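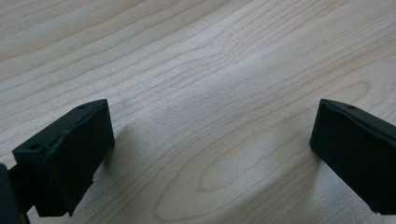 Fig. 2. Surface with pale wood grain, seen from close.

4. Care of the table top

This section is for the Sevel table with pale wood-grain top. For the black frame and the feet, please see section 5. The care products named in this section are sold by Brillico and can be ordered together with the table or later.

Read the full section one time before you start. The work is not difficult, but some steps must be done in the correct order.

4.1 Before the first use

1. Remove the protective film from the top. Begin at one corner and pull slowly, with the film kept low and almost flat against the surface. Do not use a knife or scissors.
2. If small pieces of glue stay on the surface, rub them with your finger until they roll together. Do not scratch them with the nail.
3. Wipe the top with a soft cloth, slightly damp with clean water. Follow the direction of the grain.
4. Dry immediately with a second cloth.
5. Wait 2 hours before you put any object on the table.

Note: The film may leave a light smell. It goes away when the room is well aired.

4.2 Daily cleaning

1. Take away crumbs and dust with a dry cloth or a soft brush. Hard crumbs can scratch when you press on them, so please do not start with the wet cloth.
2. Prepare lukewarm water with a few drops of Divon mild cleaner. Ordinary washing-up liquid is also possible, in the same small quantity.
3. Put the cloth in the water and wring it out well. It must not drip.
4. Wipe along the grain, from one short side to the other.
5. Wipe again with clean water, then dry.

CAUTION: Never pour water directly on the top. Water which stands at the edges can go under the edge strip and make it swell. Damage of this kind is not covered by the guarantee.

CAUTION: Do not use scouring powder, steel wool, the rough side of a sponge, bleach, or any product that contains acetone.

4.3 Stains

Always try the method first on a place which is not in view, for example near the back edge. Wait until this place is dry and look at it in daylight.

Tea, coffee, fruit juice: Proceed as in 4.2. If a ring remains, leave the damp cloth on it for a few minutes, then wipe and dry.

Grease and candle wax: Let wax become hard and lift it with a plastic card held flat. Clean the rest with Divon and lukewarm water.

Pencil: Use a soft white eraser. Coloured erasers may leave their own colour on a pale surface.

Ballpoint and felt pen: Use Zoubi stain wipes. Dab from the outside of the stain to the middle. Do not rub in circles, because on a pale top a shiny place will be visible afterwards. Wipe with clean water within 2 minutes.

Note: Zoubi wipes are not suitable for the black frame.

4.4 Heat, sharp objects and sunlight

1. Put a mat under pots, irons, teapots and all hot dishes. A thin cloth or a newspaper is not sufficient.
2. Cut only on a board.
3. Lift objects when you want to move them. Stone and ceramic pieces should have felt pads below.
4. In the first weeks, move lamps and vases from time to time. A pale surface can change its tone a little in strong sun, and the covered places stay as they were.
5. Do not leave rubber mats or soft plastic on the top for long periods.

4.5 Checking the surface

We recommend to check the top two times per year, for example in March and again in autumn.

1. Clear the table completely.
2. Look across the surface with your eyes low, against the light of a window. Scratches and swollen places are seen much better in this way than from above.
3. Pass your hand along all four edges. If the edge strip is loose, stop using water at this place and contact the Brillico service.
4. Fill small scratches with the Sevel repair wax in the tone "pale". Press the wax into the scratch, remove the surplus with the plastic card and polish along the grain.
5. Let the wax rest for 18 hours before you clean the table with water.

Note: The grain is different on every top. Please do not send it back for this reason. When you order a spare top, write the article number 2000 and the production code which you find on the label under the table.

Edition of 01/04/2022. It replaces all earlier editions of section 4.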